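Mokby Gripper Kit, second version

Home > Shop > Grippers and Tooling > Mokby

$392 with fingers and brackets. Spare finger pair $50. In stock, ships from the workshop on Tuesday.

Hi, I'm Tamunoemi Iyamu, and Mokby is the gripper I kept wishing I could buy! I share a workshop with Bevan Te Moana (he does the wiring, I do the metal and most of the complaining), and we wanted to pick odd little things out of a bin with a full-size arm without paying more for the hand than we'd paid for the table, the bin and all the clamps put together. So I started cutting brackets one January and sort of never stopped.

The first version was fine on blocks and hopeless on anything squishy. The fingers were too fat, so they'd shove a soft toy across the bin and then pinch the air next to it. Version 2 has much narrower fingers, and you can slide one down beside a thing before you close up. That one change took me longer than everything else in the kit — I went through a silly number of finger shapes, and Bevan still has the bad ones in a coffee can.

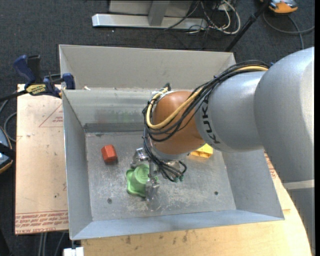

Mokby on the KUKA, pointing straight down at the green one. Red-orange block still to go.

We do all our testing in a shallow metal bin with sloped sides, clamped to the table at the back. If you're building your own setup, please clamp the bin! I skipped it for weeks and kept blaming my positions for being off. Sloped sides are nice too, as you get a bit more room for the wrist when something ends up near the wall.

What comes in the box: the gripper body, one pair of narrow fingers, the brackets, a bag of screws (I put extras in, you'll drop some) and a printed sheet with the bolt pattern. You'll need your own adapter plate. Akande makes one I like, and Lostow has a cheaper one that works if you don't mind filing the holes a little.

A word on cables. Leave more slack at the wrist than looks sensible, then turn the wrist all the way both ways by hand-jogging it slowly before you tie anything down. I pulled a connector clean out on my second day and had to go ask Bevan very nicely for another.

I've only made 200 of these, in small batches, so the finish varies a bit from one to the next. If you want the longer fingers, they're listed under Brerberg, which is what I call the deep-bin set. Same mount, same screws.

Questions go through the contact form. I answer in the evenings, usually after nine.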